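About Tutside

Home / Games / Press / Jobs / About

Small studio. Puzzle games mostly. PC first, then whatever we can port without crying. We've been at it since a game jam that went badly (we came second to last) and ended with five people who still wanted to finish the thing.

That thing was Prindeo. You play a lighthouse mechanic, the lighthouse is upside down, and every room has one gear too many. First version was a free mod with 12 rooms and no sound. People downloaded it anyway and sent us angry emails about room 9. We fixed room 9. Then we kept going and it became a full game with its own engine build, its own menu music and its own angry emails.

What we make

Prindeo. First person puzzle, single player, 4 to 6 hours unless you get stuck in the boiler floor. Out now on PC. 331 puzzles at last count if you include the optional attic, which you should. Free level editor comes with it, same one we use, same bugs.

Drornenero. In the works. Top-down, two players on one keyboard or two pads, you share a single boat and only one of you can see the map. Was supposed to be a side project for October. It isn't a side project anymore. Demo is playable on the Games page, save files from the demo will NOT carry over to the full game, please stop asking Lensa.

The old mod. Still up, still free. We don't support it but we don't take it down either. If it crashes on the second staircase turn off shadows.

How it started

Bushra Memon and Noman Sial shared a desk at a company that made slot machine menus. Not proud, not ashamed, it paid. Evenings they built rooms in a map editor and swapped them by email, each trying to make one the other couldn't solve. Bushra's were shorter. Noman's had water in them, always water, and the water never worked.

Tariq Tanoli joined to fix the water. Lensa Tamiru came in through the mod forum where she had posted a 40-line list of everything wrong with our door sounds, all of it correct. Rizwan Gondal was hired properly, with an interview and everything, and was the first person to get a contract before he got a chair.

We moved into the Sandhu building a while after that. Third floor, above a dentist. Slow elevator, good windows, a kitchen we share with an accounting firm who have been very patient about the trailer recording sessions. 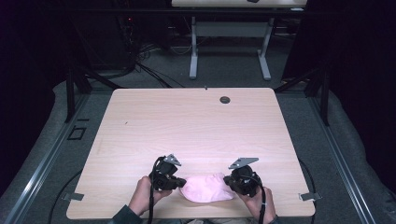

At the table, soft pink pillow-like thing between two black hand-held grippers.

Who does what

Bushra Memon. Design lead. Decides which puzzles stay. Has cut more rooms than are in the finished game and keeps them all in a folder called "maybe". Also does the accounts, so be nice.

Noman Sial. Level design, writing, most of the in-game notes. If a note has a spelling mistake in it, it's probably a clue. Probably.

Tariq Tanoli. Programming, engine side. Water, physics, ropes, save system. Rewrote the save system twice during Prindeo and would like you to know the third one is final. Answers the tech support inbox in the mornings.

Lensa Tamiru. Sound and community. Runs the forum, the newsletter and the playtest list. Recorded every door in the Sandhu building including the one we were asked not to open.

Rizwan Gondal. Art and animation, trailers, this website. Blame him for the font.

We bring in outside help for translation and for music. Credits are in the game, full list, scroll all the way down.

How we work

Paper first. A puzzle gets drawn on a card, and somebody else has to solve the card with a pencil. If it's no fun on paper it doesn't get built. Sounds strict but it saves weeks.

Then gray boxes. No art, no sound, everything is a cube. We play these for a long time, longer than is comfortable. Rizwan isn't allowed to make anything pretty until the room works ugly, a rule he agreed to in writing and regrets.

Then playtests. Ones with strangers. We sit behind you and say nothing and take notes, its horrible for everybody. For Prindeo we ran 200 sessions before release and the ending changed after number 184 or so, sorry to the first batch of testers, your ending was the bad one.

No crunch. We tried it once in the last month of the mod and shipped a build where the main menu quit the game. So no. Lights out at 6:30 pm, Tariq has the key.

Mods and levels

We came out of modding so this part matters to us. Prindeo's editor is included with the game at no extra charge and there are 384 player-made levels on the list right now. Some are better than ours. One is just a very long hallway and it has a better rating than ours too.

You can share your levels, stream them, put them in a pack with other people's. You can't sell them. If you want to do something bigger, a total conversion, a school project, a weird remake, write to us first and we'll most likely say yes. We've said no twice.

Every few months Lensa picks a handful of levels and we play them on stream and talk about what's clever in them. Submissions go through the forum, use the level thread and not the general one. Include a version number. Please include a version number.

Playtesting

The list is open. Sign up through the newsletter page and tick the playtest box. You need a PC and a free hour or so, for Drornenero you also need a second person who you're ok with arguing with. Remote is fine. In person happens at the office, we do snacks and travel within the city. No pay but your name goes in the credits and you get a key for the finished game.

There are 329 people on the list at the moment so it can take a while before your turn comes up. Not being picked doesn't mean anything bad. We shuffle the names.

Under 16 needs a parent to sign up for you.

Questions we get a lot

Console version of Prindeo? Working on one. Can't say which. Controller support is already in the PC build if you want to try it, look under Options and then Input.

Is there a Prindeo 2? No. Maybe. Not while there's a boat.

Can I stream / make videos? Yes, all of it, monetize it, go ahead. Don't need to ask. Send a link if you like, we watch them at lunch.

Refunds? Go through the store you bought it from, we can't see your order. If the store says no and the game really doesn't run on your machine, write to Tariq with your specs and we'll sort something out.

I'm stuck on the boiler floor. Everybody is. Look at the pipes again.

Who's your publisher? Us. We talked to a few, nice people, but we wanted to keep the level editor free and that was always where the talk stopped.

What does Tutside mean? It was a typo. Bushra registered the name late at night and we found out the next day and the form cost money to change.

Jobs

Nothing open right now. When there is it goes on the Jobs page first and everywhere else a week later. We'll want a second programmer once Drornenero is further along, somebody who likes netcode, or at least doesn't hate it.

Internships, one at a time, three months, paid. Send a small finished thing over a big unfinished one. A single puzzle is plenty. Portfolios as a link please, the inbox chokes on attachements.

Press

Screenshots, logos, trailers without the music, fact sheet: all on the Press page, take what you need. Review keys through the form there, usually same day. For interviews write to Lensa and say who you'd like to talk to. Noman is happy to do podcasts. Tariq isn't.

Find us

Tutside, third floor, Sandhu building. Ring the lower bell, the upper one is the dentist. Visitors fine if you write ahead, mornings are best. Bike rack round the back by the loading door.

Forum and newsletter links are at the bottom of every page. The newsletter comes out when there's news, so not that often.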